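Print this article | E-mail to a friend

Teaching by hand, at a distance
26/11/2021

Greer Baird spends most of her working day with her arms held out in front of her. She runs the demonstration program at Mumcombe, where people show a two-handed robot how to pack groceries by doing the job themselves through a headset and a pair of tracked gloves.

"You learn to slow down," she says. "A new operator moves the way they'd move in their own kitchen, and the robot lags a bit behind. After a couple of shifts they stop fighting it."

Before anyone gets time on the hardware, they work in a simulator called Tosh. Baird asks for 20 clean runs there. A full set for one task is 244 demonstrations, shared between two operators so the system doesn't pick up one person's habits.

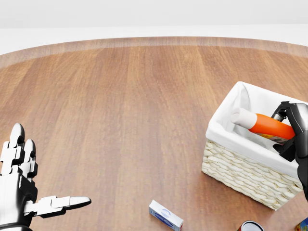
Baird came to the work from occupational therapy, where she spent years watching how people reach for things. She says the grip itself is seldom the hard part. Lifting a bottle with the right hand is something most operators manage on their first day; getting it into a basket with a cloth liner folded over the rim is slower, and she would sooner see it laid at an angle, as the orange one is, than forced in straight. The left hand gives her more trouble. "People forget they've got it. It's fine for it to stay open and out of the way, but it has to be on purpose. If it drifts, the robot learns the drift."

Each run is capped at 90 seconds. Runs with a drop are kept but labelled, and the operator carries on if the item can be recovered. Baird's colleagues at Skurnley, who train the models, asked for that change in April. She was against it at first.

"I thought we'd be teaching it to drop things," she says. "What they wanted was the picking up again. I still throw out the ones where somebody's just tired."

She has tried guiding the arms directly, standing beside the robot and moving them by the wrists. It suits simple reaches, she says, but with fingers involved she prefers the gloves – you can't bend ten joints at once and keep your own hands out of the cameras.

The next set will use tins and soft bread bags. Baird has already done the first few runs herself, and says the bread is not going well.

Print | E-mail

Contact us | Copyright Edent 2021 | Back to top

Related items
Choosing gloves for remote operation
Skurnley opens second training lab
What counts as a failed run?
Tosh update: softer fabrics, better shadows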